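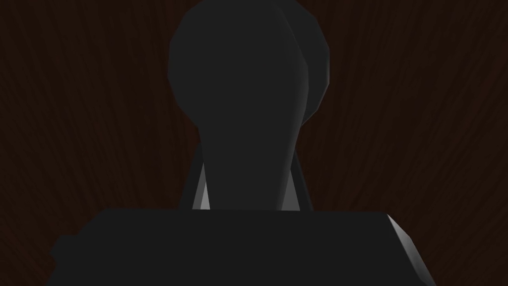
Munshi wanted 189 good runs by morning. By nine in the evening the operator in Grolport had 105, and her tea had gone cold beside the hand controls.

The task was called Door and Through. She had to bring the simulated robot up to a doorway, get it past the panels and stop inside the room. The learner in Warnville would watch every run and try to copy it. If she touched the frame, the run was thrown out.

She lost 11 in a row after ten o'clock. She took off the headset, walked to the window and came back.

"You're rushing the turn," said the trainer on the line from Kodthorpe.

"I want to go home."

"It'll learn that too."

She started again and kept the arms close together in front of the body.

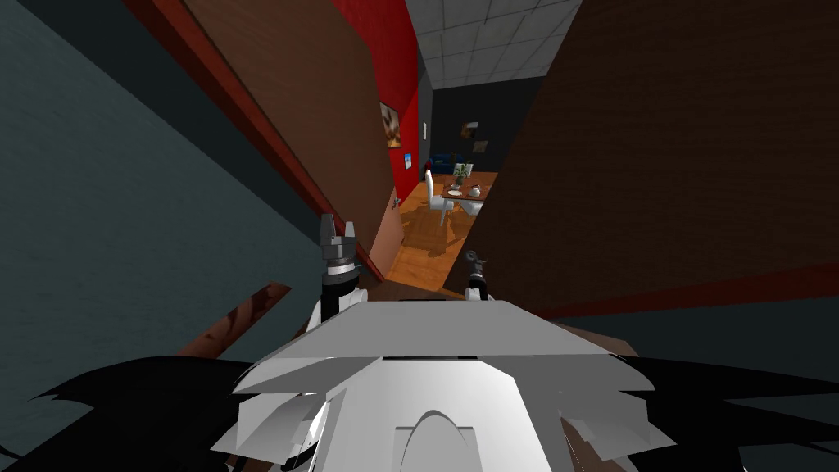 The doorway, with the table and the two white chairs beyond.

She knew the room better than her own kitchen by now. In nearly 20 runs she had stopped at the same spot, facing the teapot, for no reason she could give.

At two the first trained copy came back for a test. She sat with her hands in her lap and watched it go in. It went slowly through the gap, stopped facing the teapot and stayed there.

"Why does it do that?" the trainer asked.

She said she didn't know, and loaded the next run.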